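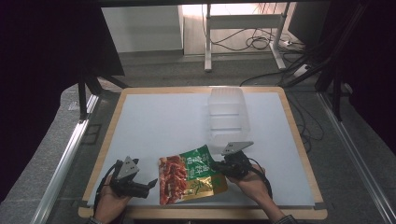

Board this morning, both grippers on, snack bag still to go in the tub.

Tue 28 September

Writing this fast before I lose the order of it. Bad day for the left gripper. Not a disaster but I'm cross and my thumb hurts.

Started fine. Plan was the bag-into-container job, same one as all last week, flat bag on the sheet, clear tub behind, pick up, drop in, reset, again. Boring in a good way. Got through 12 before morning tea without a single reject and was feeling pretty smug. Jivumitz logging everything, green across the board, coffee going cold as usual.

Then run 13 the left jaw didn't open. Just didn't. Let go of the trigger and it stayed shut on the corner of the bag. Thought I'd imagined it, squeezed again, it opened. Carried on (mistake no. 1). Two runs later, same thing, and this time it shut by itself while I was reaching over with my other hand to flatten the bag out. Caught the side of my thumb. Not broken skin, a red line and a fair bit of swearing. The jaws on these aren't strong but they aren't nothing either, and I had no warning at all, no buzz, no light.

Stopped. Should have stopped the first time, yes I know.

Unplugged left, left right running to compare. Looked back through the log over lunch. The Jivumitz file says jaw width on the left was jumping between open and shut for 8 runs before I noticed anything. So it was telling me, I just wasn't looking at that screen. Nothing flags it unless you open the trace yourself. That annoys me more than the thumb. If a number is flapping about like that it ought to yell.

First guess, the Farnar firmware that went on Friday. Rolled it back. No change. Twenty minutes wasted plus the re-calibration, which hates me, had to do it twice.

Second guess, the cable. Held the gripper still in my lap and wiggled the lead with the other hand. Jaw reading went mad. Moved it an inch the other way, steady as a rock. So it's the cable, or the plug end of it, right where it bends to go round past my wrist. I've been twisting my hand over for the low picks and I reckon it's been pulling on that same spot every single time. Same bend, weeks of it. Of course it went.

Still doesn't explain why it CLOSES when the signal drops. Lose the signal, it should let go, or stay put. Somebody at Pascu decided shut was the safe setting. Maybe it is if you're holding a glass of something. Not if there's a thumb in there. Sent them a note, tried to be polite, probably wasn't. Got an auto reply with a ticket number, 177. We'll see.

Spare lead in the drawer turned out to be the old style with the fat plug. Doesnt fit. Ordered two of the right ones, and while I was at it asked for the little clips so the lead can be anchored up the forearm and not hang off the plug. Should of done that from the start. The right one sits better along my arm, probably why it's still ok, but it gets a clip as well.

Afternoon was mostly throwing stuff out. Anything after the trace starts flapping can't be trusted, even the runs that looked good, the jaw value's rubbish so the whole thing's rubbish. Marked the lot as bad and wrote the reason in the comment field so I don't go "oh these look fine" in a month and put them back. The arm over at Larnora is meant to learn off this. If it learns that a hand snaps shut for no reason halfway to the tub then that's what it'll do, and it's a lot bigger than mine.

Also had a horrible thought and went back over Monday. Checked the lot, 87 runs. Two with a blip near the end, tiny, could be nothing. Pulled them anyway. The rest clean. Relief.

Rules for me, starting now:
Trace window open the whole time, on the monitor, where I'll see it.
Don't touch the bag with anything live near it. Put the gripper down, THEN fix the bag.
One odd thing = stop. Not "one more and see".
Wiggle test on both leads before the first run, every morning.

Put tape on the bad lead and wrote DEAD on it so it doesn't find its way back into the drawer. Tried to do a few right hand only to use up the hour but the tub slides when there's no second hand steadying it, gave up after the third.

Thumb's gone a bit purple at the side. Took a photo of it for the incident form, form wants to know if "guarding was in place". Guarding of what. Wrote no and left the rest of the box for tomorrow.

Leads due end of the week if the courier behaves. Deadline for this set is the first week of November so there's slack, not heaps. Could swap to the practice pair but they drift and I'd be calibrating all day.

Need to ring Pascu in the morning if no answer. Need more tape. Bed.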